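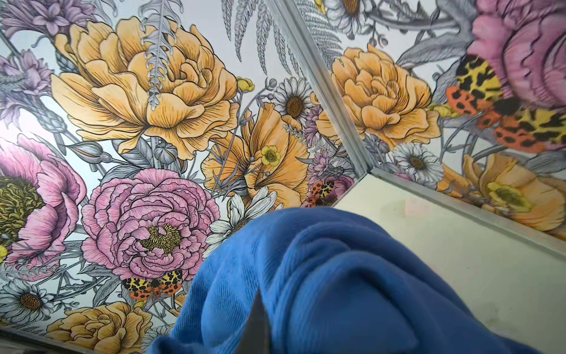 Posted by Despina Stoica on Monday, February 28, 2022

Home | Projects | Garden | Say Hi

I'm so happy with the flower corner that I've been finding excuses to walk past it all weekend! If you've read this blog for a while, you know I had the botanical print on my wish list back in November, and that I talked myself out of it twice (too busy, too much purple, what if I get sick of it). Well, it's up, and I love it more every day.

The big golden peony near the top is my favorite, with all those fine little ink lines in the petals, but my sister Kalkidan is firmly on the side of the pink one below it. We do agree on the daisies. The one with the brown center looks like something out of my grandmother's old plant book.

The silver trim was the part I worried about. I thought metal next to all those ferns and poppies would look cold, and it's so much better than I expected! It gives the print a crisp edge right in the corner, and it finishes off the plain cream panel too. I cut my first strip 8 mm short, of course, so back to the store I went.

Yes, the panel still has a few smudges. I've been going over everything with my blue cloth, the thick ribbed one, barely damp and with no cleaner on it. I wouldn't scrub a print like this, just wipe gently and work down from the top. The cream shows every fingerprint, so I'll be at it again tomorrow.

Next up is the shelf, and I have 24 paint chips on the kitchen table. I'm leaning toward the olive yellow from the flower centers. Tell me if that's crazy!

We use cookies to remember your settings. Accept | Learn more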